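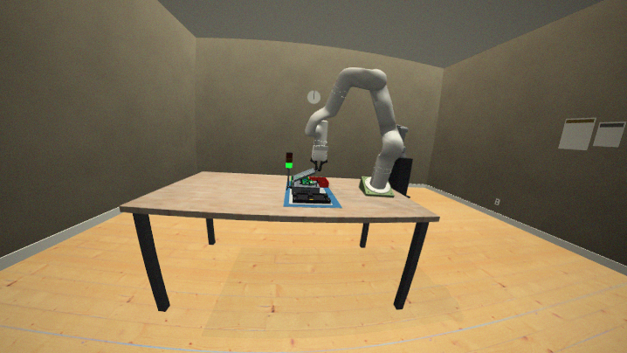 November 21, 2022

Up before the alarm again. Frost on the inside of the storm door, and the car took two tries. I scraped the windshield with the old library card because the scraper is still in the garage at Mom's.

Spent the morning on the phone about the water bill. They have me down for a meter reading that doesn't match the meter. I read the numbers to the woman twice and she said she would put in a ticket. Wrote the ticket number on the back of the calendar. The first call dropped while I was on hold, so that was most of an hour.

Walked to Kowalchuk after lunch for bread and onions. They were out of rye. Bought 12 eggs and a squash I probably didn't need. The sidewalk on Tanow Street is torn up from the corner to the bus shelter, and they have it fenced so you have to cross over and cross back. It has been that way since June. Two men were standing by the hole looking down into it.

Ebere Nwosu called at four. Her sister is coming in for Thanksgiving after all, with the kids, so there will be seven of us. She is doing the turkey and the rice. I said I would bring the squash and a pie. She asked if I could also bring folding chairs and I said yes, then went down to the basement and found that one has a split seat. Looked at it for a while. It might hold with a screw and a washer. If it doesn't, I'll sit on the step stool.

Knee sore on the stairs, better once I had been moving. The doctor wants me to do the band exercises every day and I have been doing them every other day. Did them tonight during the news.

Started the second sleeve on the gray sweater. I got as far as the cuff and saw I had used the smaller needles, so I ripped it out. The first sleeve is an inch longer than the pattern says, which is fine, my arms are long. I have two balls of the yarn left and the Bresier shop doesn't carry that color anymore. I'll make the collar narrow if it comes to that.

Letter from Dunder about the car insurance. Up again, four dollars a month. I put it in the folder with the others. I should call around in the new year. I wrote that last November too, I just looked.

Soup for supper, the last of the lentil. Needed salt. Left the pot to soak.

The neighbors' dog barked from nine until a little past ten and then quit. Cold in the bedroom. I moved the heavy blanket from the hall closet to the bed and it smells like cedar, so I've got the window open a crack, which I suppose defeats the purpose.

Tomorrow: screws, pie crust, call back about the meter. Return Ebere's roasting pan or she won't have anything to put the turkey in.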